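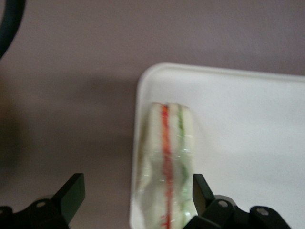 Notes for the Wednesday slot, 18 minutes plus questions

Start without slides. Ask who in the room bought a wrapped sandwich this week. Wait for the hands. Then ask who enjoyed it. (Put mine up for the first question and leave it down for the second.)

The claim I want to pick at is the one on the Trarnix handout you all got with your badge: that a sandwich in clear film sells itself. The customer sees the filling, trusts the filling, buys. I have heard this from suppliers for years and I'd like to know who tested it.

What film does show: colour at the cut edge. A strip of red against white bread will catch anyone's eye across a canteen. What it doesn't show is the middle, or how long the thing has been sitting there. Everyone who has made sandwiches for a living knows how to push the good stuff to the front. Gaspard Bouvier taught me to do it in my first week and he was not ashamed of it. PAUSE, they usually laugh.

Tomato. Spend a bit of time on this. It is the worst thing you can put next to white bread and the first thing everyone puts there. Salt it, drain it, keep it between two things that don't mind the juice – cheese, lettuce, a proper layer of butter right out to the crust. If you won't do that, leave it out. I'm told there are breads that hold up to it overnight. I have yet to eat one.

Trays. Consuelo Cuesta asked me to cover this and I said I would, though I think we fuss over it. White trays with a raised rim are fine. They stack, they wipe down, and the sandwich doesn't slide off when somebody turns a corner too fast. Anyone selling you a tray that "lifts the product" should be asked what it lifted, and by how much.

Figures, if there's time: at the Ponon canteen in May we asked 102 people why they chose what they chose. Only 20 mentioned how it looked. Most said it was the nearest one. Abilio thinks people don't admit to buying with their eyes, and he may be right, so don't oversell this.

Skip the Fevosmont story if running late.

Questions. Somebody will bring up paper wrap. Say it hides a bad sandwich even better, then hand over to Rosalía for the costs.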